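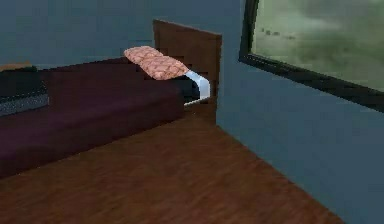 Karnmont Film Night Kit for Youth Groups

Price: $580
Ships from: our own stock
Rating: three stars from us, and we sell it

We stocked this one after a lot of requests from youth leaders who show documentaries and want the group to talk afterward. Karnmont calls it "everything you need for a full evening of film and discussion." We'd call it a decent small projector, a screen and a speaker in one bag, plus a card deck you may or may not open twice.

What's in the bag

Projector, rated by the maker at 300 lumens
Fold-up screen with stand
Trania speaker with a long audio cable
Discussion deck, 46 cards
Carry bag with shoulder strap

No films are included. You also have to sort out permission to show whatever you pick, and the maker's leaflet is vague on that. Owning a disc or having a streaming account doesn't normally cover a public showing, so ask the distributor first.

Does it seat 40?

The box says 40 viewers. We tried it in our back room with the blinds down and thought the picture was fine for around half that. Anything shot underwater or at night turned to mud as soon as a door was opened. If your group meets in a hall with high windows, wait until it gets dark or buy something brighter. The Vachon projector costs more and we think it's worth the difference.

The speaker is the better surprise. Narration came through clearly at the back, though music got harsh when we turned it up.
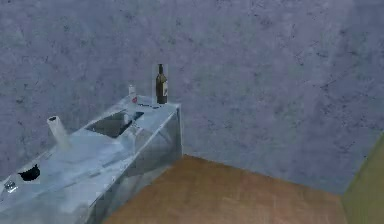 The discussion deck

Karnmont says the cards "unlock real conversation." Maybe. Quite a few ask things like "How did this film make you feel?" and most teenagers we know will answer that with a shrug. The better cards ask who is telling the story, who was left out, and what the filmmaker would have had to cut. Alvar Eklund, who runs our demo evenings, pulled those out and left the rest in the bag.

Who should skip it

Groups that already own a TV on a cart. Add the Claletti speaker and write your own questions.

Returns

Unused kits can come back for a full refund. Opened kits are refunded less the price of the deck. The maker has promised a new version of the projector for November, but we haven't seen one and wouldn't plan a season on it.

Page last checked 23 August 2021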